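Section 2: Planning Your Purchase (read this before you order anything!)

Hi, it's Benvinda again. Ilgın Gündoğdu wrote the wiring section and I got the money one, mostly because I'm the person who placed our first order for hand-held grippers and then had to place a second one for all the stuff I forgot. Grab a coffee and work through these steps in order.

1. Decide on one hand or two. Please do this first, it changes every other line in your budget. A second gripper means a second cable, a second mounting plate and another set of finger pads. We went with two and I'd do it again.

2. Measure your table. Ours gives both arms room to move with a good-sized box sitting on top, and that's the test I'd use - put your biggest object down, pick up something gripper-sized in each hand and see if you bump into anything.

3. Price your test objects. I set aside $137 for ours and spent every cent (clear plastic boxes cost more than you'd think). Buy at least one see-through item, because you'll want to know early how your cameras cope with glare.
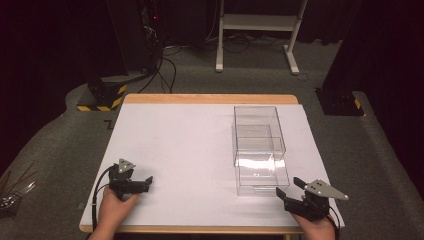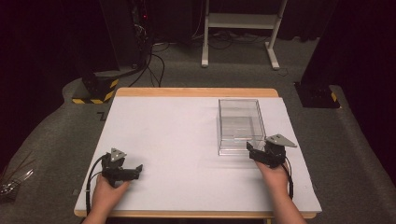
Two grippers and a clear box at the table. 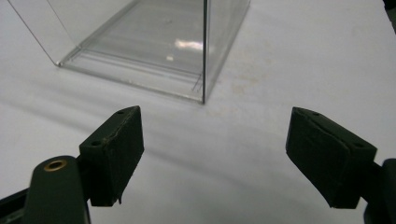
4. Add a line for pads. The padding on the fingers is a wear item, just like brake pads on a car, so order spares with the grippers and save yourself the shipping. Our budget has $348 a year for pads and small hardware, and Melahat Türkmen in purchasing has stopped asking me what it's for.

Note: If a pad starts to peel at the bottom edge, swap it. Glue is a false economy, I tried it for most of July.

5. Plan the floor as well as the tabletop. Stands, cable runs and hazard tape all need money and space. I left the tape off my first list completely! Walk the route your cables will take and measure it, then add slack for both arms at full reach.

Caution: Don't shop for cables by straight-line distance. A cable that's too short pulls on the connector every time you reach, and a connector repair costs a lot more than a longer cable.

6. Get quotes from at least two suppliers. We asked Sultetti and Kumico, and the totals were $600 apart for what looked like the same kit. The cheaper one left out the mounting plates, so ask for the full parts list in writing before you compare.

7. Book the people. Someone has to hold these things, and tired wrists are real. We use Skedville for the shift calendar, with short sessions and a proper break in between.

Note: Put training time in the budget too. Hacer Bozkurt runs ours, and she likes new operators to have a full morning with her before they start on their own.

Once your list is done, send it to Melahat along with both quotes. Table mounting is in Section 3.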